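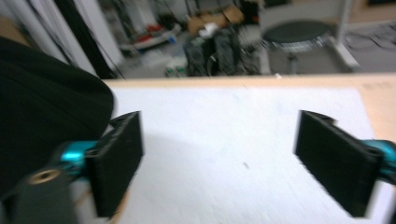 A white sheet on a light wooden tabletop

Filed under: About Us, Writing Courses

Muvelico is a small online school for people who write blogs, newsletters and personal essays. We run courses, we host a monthly reading group, and we look after an archive of writing prompts that anyone can use free of charge.

The school grew out of a shared blog called Etier. Four of us wrote it in turns, one week each, and the main subject was how to keep a blog going after the first excitement wears off. Readers began sending us drafts and asking what was wrong with them. We answered by email for two years. When the answers started repeating themselves, we put them together as a six-lesson course and opened it to 80 people. It filled, so we ran it again that July with a few lessons rewritten.

What we teach

Our main course is still the six-lesson one, now called Regular Posts. It covers finding subjects, planning a month ahead, writing a first paragraph, cutting, titles, and answering comments. Each lesson comes with a short reading and one assignment. You post the assignment to your own blog or send it to us privately, and an instructor writes back within five working days.

We also offer Bonmont, a slower course for people working on longer essays. It lasts twelve weeks and ends with one finished piece of up to 5,000 words. Places are limited because every draft gets a full written response, and we only open it twice a year. If you have never kept a blog or a journal, please take Regular Posts first.

The third course, Vergara, is for newsletter writers. It deals with schedules, subject lines, back issues and what to do with a mailing list you have neglected. We do not teach advertising or search rankings in any course. Other schools cover those subjects and we are happy to suggest a few if you write to us.

The prompt archive

The archive holds 3254 prompts. Some are a single word and some run to a paragraph. They are sorted by subject and by how long a piece they usually lead to. You can use them on your own blog, in a class or in a writing group, and you do not need to credit us. If you join one of the daily posting challenges that go around every spring, the short prompts are the ones to look at.

New prompts are added at the start of each month. Most are suggested by students. We edit them for length and take out any that are too close to one we already have — this happens more often than you would think, especially with kitchens and grandparents.

The reading group

The group meets online once a month to talk about one blog post or essay. The link goes out a week ahead. It is open to current and former students, and 464 people are on the list at the moment, though a normal meeting is far smaller. You can keep your camera off and just listen.

How we are paid for

Course fees pay for the instructors and the website. We have no sponsors and we run no ads. Each year we set aside reduced-price places for people who could not otherwise take part. The form for these is short and does not ask for proof of income.

Comments on your work stay between you and your instructor. We never reprint student writing without written permission, and you keep all rights to anything you write here.

Getting in touch

Use the contact form for questions about courses, the archive or the reading group. We read everything but we are slow during the first week of a new course. If your message is about an assignment, reply to your instructor directly so it does not end up in the general inbox.

Page last updated 2023-11-17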